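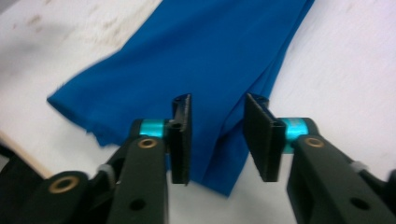
Royal-blue fabric with a frayed end on a white tabletop.

Skatby Opens Drop-Off Service for Worn Table Linens and Work Clothes

GRURNLOW, 2018-12-10 - Skatby, the linen repair and laundry shop on Jansen Street, has opened a drop-off service for households and small businesses that want cloth items mended, washed and folded in one visit. The service takes napkins, tablecloths, aprons, scarves, work shirts and most other flat or simple pieces. It is open now at the front counter.

Until this fall the shop did repair work only for restaurants and guest houses under contract. Walk-in customers could have things washed and pressed, but a hem that had come down or an edge that had started to fray was sent home the way it came in.

"People kept asking at the counter," said Nidia Alvarado, who manages the workroom. "They would hold up a good piece of cloth with one bad edge and ask if we could do anything with it. We had the machines and the thread in the back. We didn't have the table space or a price list."

The shop added the table space in August, when it took over the storage room next door. The room now has white-topped work tables, overhead lighting and shelves for finished orders. Each piece is laid out on a table and looked over before any work is done. Staff check the edges first, then the seams, then the middle of the cloth for thin spots and stains. Anything that needs more than a basic repair is set aside, and the customer gets a call before the work goes ahead.

Basic repairs include trimming loose threads, turning and stitching a frayed edge, closing a split seam and sewing a hem back in place. Customers should know that turning a frayed edge makes the piece slightly smaller. On a tablecloth this is hard to notice. On a napkin from a matching set it can show, and the shop will ask whether the rest of the set should be trimmed to the same size.

Smooth or shiny fabrics take longer. They slide on the table and creases along the length of the cloth have to be pressed out before the edge can be measured. Skatby asks customers to allow 10 working days for these, and a week for plain cotton and linen.

Thread is matched to the cloth by eye at the counter. The shop stocks around 100 thread colors, including several shades of blue, which Alvarado said is the color that comes in most often on uniforms and aprons. If there is no close match, thread can be ordered from Enidel, the shop's regular supplier, at no extra charge.

Pieces are folded by hand when they are finished. Customers can ask for a particular fold, or bring one folded piece along for the staff to copy. Large tablecloths can also be returned on a hanger.

"Folding sounds like a small thing, but it's what people see when they open the bag," said Tyson Hawthorne, owner of Skatby. "If it's folded right it goes straight into the drawer. If it isn't, you end up ironing it again the night before you need it."

Hawthorne said the service was planned with the holidays in mind, though it will run all year. Orders for the end of December are still being taken, but repairs to lace, beaded cloth and anything with a lining will not be started until the new year.

The shop does not dye fabric and does not repair knitwear, leather or curtains with blackout backing. Rugs are not accepted. Stains are treated as part of the wash, and the customer is told at pickup if a mark did not come out.

A basic edge repair on a single piece costs $22, with washing and folding included. Sets of six or more are priced as a group after they have been looked over. There is no fee for having a piece checked, and customers can take it home again if they decide against the repair.

Items should be dropped off clean or lightly used, with pockets emptied and pins removed. Each order gets a paper ticket with the number of pieces and the work agreed on - please bring it back at pickup.

About Skatby

Skatby is a linen repair and laundry shop in Grurnlow owned by Tyson Hawthorne. It washes, mends and presses cloth goods for restaurants, guest houses and private customers.

Contact: Nidia Alvarado, workroom manager, at the front counter on Jansen Street during opening hours.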